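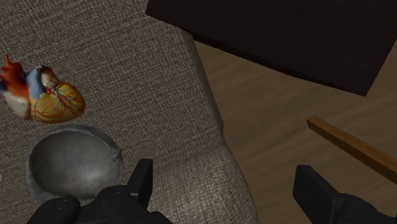
Chalerm Onsri asked at the end of the last session why the neighbors in the Helldale case could not just sue for every year the dust had been blowing. The short answer is the limitations period. The longer answer takes up the first part of these notes.

Unit 3: Private nuisance and continuing harm

A private nuisance is a substantial and unreasonable interference with the use and enjoyment of land. The plaintiff needs an interest in the land. Owners and tenants have one. A weekend guest does not.

Courts sort nuisances into two types. A permanent nuisance is treated as one injury, and the clock starts when the harm is first known or should have been. A continuing nuisance is one that could be stopped. Each new invasion starts its own clock, but damages only reach back as far as the statute allows — in our problem, three years before filing. 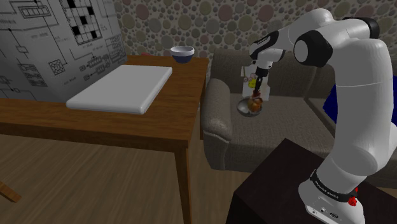 Fig. 1. Robot arm in a simulated room with a sofa.

The Helldale problem (read before class)

Skimidach runs a grain dryer on 1097 acres next to the Sala subdivision. Chaff and dust reach 85 homes during harvest, mostly in October. Thirty of the owners have joined the suit. Eletti, which built the dryer, is named as a second defendant.

Work through these points in order:

Is the interference substantial? Look at the washing of roofs and cars, closed windows, and lost use of yards. Fear of illness alone is weak unless there is proof of exposure.

Is it unreasonable? Weigh the seriousness of the harm against the usefulness of the dryer. Note who was there first, but do not stop at that.

Does a right-to-farm law apply? Many protect a farm only if it was running before the homes went in and is not run negligently. Check whether a dryer added later counts as a change in operation.

Can Eletti be liable? It does not control the land. Think about product claims instead.
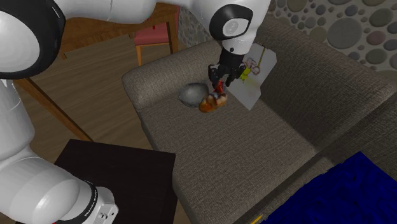
Fig. 2. Robot arm with its gripper above the seat cushion.

Remedies

Money for past harm: lost rental value, cleaning costs, and annoyance. Loss in market value is used for permanent nuisance — do not add it to lost rental value for the same period.

Injunction: the court may order filters or limit hours, for example no drying after 9 p.m. A full shutdown is rare.

Bring a one-page outline of the defense side.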